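Home Explore Notifications Lists More

Search posts Search

Thread
2025-08-08

1/ Went to the open day at Dadano this morning. They do robot laundry handling in the old Pimholm building. Posting notes here because a few of you asked. Long thread, mute if you need to.

2/ Getting in: you sign up at a desk by the loading door and they give you a sticker and a time slot. Mine was slot 28. The parking lot on the Pimholm side fills up early. I ended up across the road and walked.

3/ First stop was a talk in the break room. The short version is that they started with towels. Towels are flat, have four corners, and mostly look alike. They have 1,605 towel folds on record and now they want to move on to clothes.

4/ Clothes are harder. A shirt has sleeves, a neck hole, an inside and an outside, and once it's bunched up a camera can't tell much about which part is which. The speaker spent most of the talk on this and I thought it was the best part of the day.

5/ The software that plans the arm moves is called Mahama. It's their own. Graltell is the other name you'll hear, that's the tool they use to go back through the runs and mark where a grasp went bad. I kept mixing the two up and so did the man next to me.

6/ Then the floor. The demo area is set up like a corner of a living room, with partition panels at the back, a gray upholstered seat and a white-lined basket. Two arms. The job at my slot was sports jerseys.

7/ One arm does the holding and the other one comes in to find an edge. The grippers are plain two-finger types, black and tapered. No suction, no soft hands. I asked about suction and was told they tried it on knit fabric and gave up.

8/ Each gripper has its own camera module mounted next to it. There's a block across each gripper too, green on the left and white on the right. I meant to ask what those were for and forgot.

9/ Number 23 over the basket, left arm holding, right gripper open next to it. The other red one is on the seat.
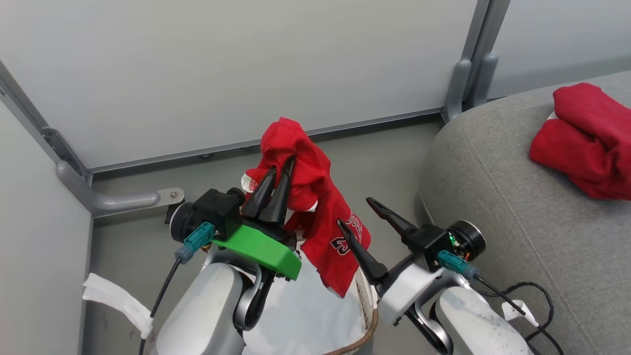 10/ Speed: slow. If you're picturing a factory line, don't. There were long pauses between moves. The operator said they could run the arms faster but they'd rather get clean grasps first and worry about the clock later. Fair enough.

11/ It missed a couple of times while I was there. Fingers closed on nothing, arm backed off, tried again from a different angle. Nobody rushed in to help it, which I liked. You got to see how it deals with a miss.

12/ Question from the crowd: how many runs before it's any good at a new kind of garment? Answer was that they plan on 500 per type. Jerseys are at 206 so far, so less than half way.

13/ Somebody asked about zippers and hoodies. Not yet. Socks got a laugh but the answer was serious -- matching pairs is a separate problem and they haven't started on it.

14/ What I'd change: put the screen where people can see it. Graltell was up on a monitor facing the operator and the rest of us had to lean over a rope. Also the fans in that room are loud, and I lost the ends of a lot of sentences.

15/ Kids are allowed but they have to stay behind the rope with an adult. Bring a jacket, it's cold on the floor. Coffee was free and pretty good.

16/ They're doing another one in September. Same building, same sign-up. They said they hope to have the jerseys going all the way to a folded stack by then. I'll probably go back and see -- if I do I'll add to this thread.

Recent from this account
Notes from the warehouse scanner demo
Which bus goes to Pimholm now
Replacing the belt on an old dryer
Towel folding robots, what I've read so far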